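News from the data table

December 28, 2023

The Paulík collection is growing again. Since July we have recorded 1066 demonstrations on the two-arm table, and 795 of them passed the review and went into the training set. The others stay in a separate folder, with a note on what went wrong. Encarnación Bermúdez, who leads the review, wants to keep them, as a failed grasp can also teach the model something.

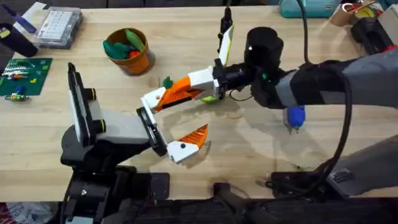
Our main work this winter is small objects. With large ones the operators were already quick, but small pieces need patience, and the first recordings had many long pauses. We now ask each operator to stop after 6 episodes and change places with a colleague. The recordings became smoother - and the operators complain less about their shoulders.

We also changed how we write the task labels. Before, one person wrote "put away" and another wrote "clean up" for the same motion. Now there is one short list of verbs, and Stakwood has agreed to use it for their part of the data too.
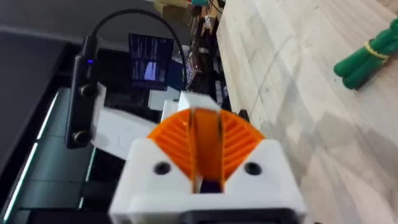
Wrist camera view, with the ribbed orange fingers and a green bundle on the table.

The next release will have 397 episodes with the wrist views included. Partners at Proveck will receive it first, to test the loading scripts. If you find an episode with a wrong label, please send us its number and one line of explanation.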